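**Two-arm class project: second arm stops short when both move toward the middle of the table**

posted by gridcell_14

Senior automation lab, team of four. Two six-axis arms on one frame, each with a two-finger gripper. One arm handles a bin, the other holds a spatula and has to slide a toy lemon slice off a cutting board and drop it in the bin. The table is marked off in cells with blue tape and we plan everything in cell coordinates.

Each arm runs its own program fine. When we start both, the spatula arm halts partway to the board with a protective stop. No contact. The log says "joint torque deviation" on joint 4. Speed is capped at 14 percent. Payload is set to 700 g on both arms, copied from last year's team (project Vornik).

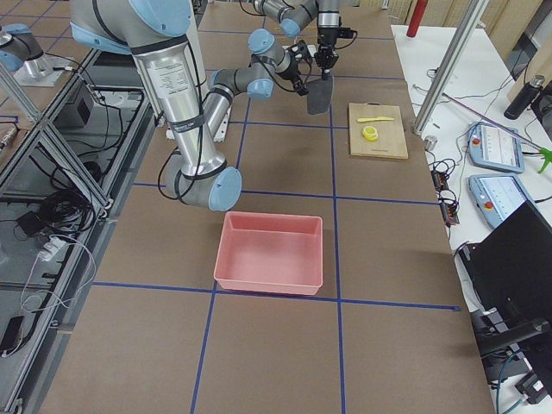
We have tried swapping the start order and adding a 4 second delay to the second program. The delay moves the stop to a later waypoint but does not remove it. Each arm has its own pendant and there is no shared controller, only a digital handshake we wrote ourselves. Is this a payload problem or a timing problem? The demo is graded, so I would like to fix the cause and leave the thresholds alone.

---

**Parveen Durrani**

Start with payload. A torque deviation stop with no contact usually means the dynamic model does not match what is on the flange. Last year's number was for last year's tool. Weigh the gripper and the spatula, enter the total, and set the center of gravity too. A spatula puts mass well out from the flange, and a wrong offset shows up at the wrist joints first.

Then check the cables. If they run along the outside of the links, jog joint 4 slowly through its full range and watch for a loop going tight. A cable pulling on a link looks like load to the controller.

The delay result is useful. If the stop follows the waypoint, log the joint angles at each stop and compare them with the angles from the solo run. If they differ, your two programs are not taking the same path they take alone – look for a move that blends differently when the handshake pauses it. Put the handshake check at a fully stopped waypoint, never inside a blend.

For the shared area, pick the cells both arms can enter and treat them as one lock. One arm requests, waits for the grant, enters, leaves, releases. Remember that elbows cross cells too, so check the whole arm as well as the tool point.

---

**brakaren**

had the same thing in July, restarted both controllers and it went away

---

**todorova_lab**

Agree with the payload answer. Also check the mounting angle in the setup on both pendants. If it is wrong, gravity compensation is wrong and you get this exact stop in some poses and not others. We lost two lab sessions to that on Fuvura.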